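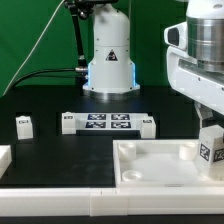
4.2 Setting up and looking after the Sernen cell

We have grown very fond of this cell, and most of that comes down to how little it asks for once it has been set up properly. Everything is placed relative to the tagged platform in the middle of the black table (Figure 1). Its four markers sit in a two-by-two grid, and both arms are registered to them before any other part goes down. Chaminda Seneviratne wrote the routine at Zeltevitz: jog each arm to a rest pose, read the grid, move, read again, and accept the result only if the two readings agree to within 2 mm. A full pass takes about 40 minutes, and it was a real pleasure to see it shrink from the whole morning it used to need in December.
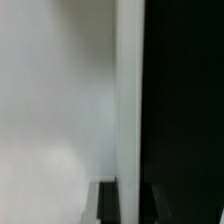

The wrist cameras are checked next. We look at each gripper finger against a light surface and then a dark one, with the exposure locked, as a setting that suits one can easily lose the edge of the finger against the other. Melahat Duman keeps the exposure values in the same log as the joint offsets - a small habit that has saved us a lot of hunting.

The tray comes last. It has raised walls and is fitted with white cylindrical posts near the corners, which differ in height (Figure 3). Each post is pushed home by hand and tried for play.
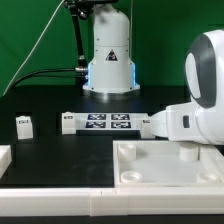 Cable slack is checked at the same time, with the arm moved slowly through its full reach. We repeat the whole routine after 200 cycles, or sooner if a finger has been changed.

Fingers pick up marks surprisingly quickly. On the one in Figure 4 the scuffing lies below the small marker, and it is the marker we care about most. Nhyira Odoi wipes each face with a dry cloth, then reruns the tag reading from the wrist camera. The set fitted on 21st August is still in use! 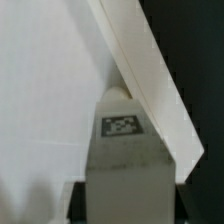 When should a finger be replaced instead of cleaned?

We replace it when its marker fails to read twice in a row after wiping, or when the finger can be rocked by hand with its screws tight. Marks elsewhere on the face are left alone, and the new finger goes through the full registration before the cell is used again.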